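9月 作業日誌

昼過ぎから共有工房。エアの漏れの続き。前回、グリッパの開閉が日によって遅くなる件を配管側の問題と決めつけていたが、石鹸水をかけても継手からは泡が出ない。元のレギュレータを疑って圧力計を付け替えたところ、閉じる瞬間だけ針が大きく落ちる。コンプレッサからの枝管が長すぎるようだ。Lazăr Mariusさん(名簿ではこの順なので以後もこう書く)が旋盤側で使っていた小型タンクを譲ってくれたので、アームの根元近くに挟む。落ち込みは目で見てわかる程度に小さくなった。閉動作のばらつきは後日もう一度測る。

次に指。透明の指は先端の厚みを変えて切り直したもの。薄くすると隙間に入りやすいが、横から力がかかったときに逃げる。今の厚みで当面は固定し、これ以上は形状をいじらない。取付ねじはゆるみ止めを塗って締め直した。トルクは手の感覚なので記録しない。次からは記録する。

把持の対象は硬いもの、細長いもの、中空のものを混ぜる方針。同じ形ばかりで調整すると、ほかの形に替えた途端に数字が崩れる。これはTriltenの頃に一度やって懲りている。
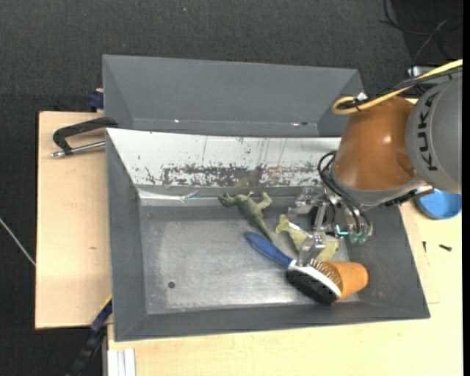

ヘアブラシは柄と頭で太さが違い、重心も読みにくい。柄の中央を狙うと持ち上げたときに頭側が下がり、箱の壁に当たる。首の近くを狙うように候補点の重みを変えた。恐竜は尾を挟むと回る。胴を優先させる条件を入れたが、ほかの物に寄りかかっているときは胴の両側に指の入る余地がなく、候補が全部消える。消えた場合は無理に挟まず、一度軽く押してから撮り直す処理にする。押す距離は26 mmから始める。根拠はない。

金属の箱は奥の壁の反射が相変わらず邪魔をする。深度が抜けた画素を床と同じ高さで埋める処理にしていたため、壁際に存在しない平面ができ、そこへ降りようとする。埋めるのをやめ、抜けた部分は障害物扱いに変更。壁際の取り残しは増えるが、指を折るよりましと判断した。つや消しの塗装も考えたものの、どうせ擦れて剥げる。

夕方、Eylül Aydoğanさんが来て制御側のログを見てくれた。非常停止の復帰後に速度上限が既定値へ戻っているとの指摘。確認するとその通りで、60 %に制限したつもりが復帰後は効いていなかった。起動時に一度だけ書いていたのが原因。復帰処理の中でも書くように直し、停止と復帰を3回繰り返して値が残ることを確認。これは先に気づくべきだった。

ケーブルの取り回しは未解決。手首を大きく回すと張る姿勢があり、軌道側で第6軸の範囲を狭めてしのいでいる。本来は余長の取り方と固定位置を見直すべきで、Poirierの保持具が届いたら付け替える。届くまでは範囲制限のまま。

台の固定。クランプは作業前に増し締めすることにして、手順書の先頭に書いた。箱の位置がずれると座標を取り直す羽目になり、これに毎回時間を取られている。工房の規則で台に穴を開けられないため、当面はクランプ頼み。

残り。
タンク追加後の開閉時間の測定。
押し動作の後の撮り直し、待ち時間の調整。
手首ケーブルの余長。
Clarkbergに指の材料の追加を注文、板2枚。

19時に主電源を落とし、タンクの残圧を抜いて退出。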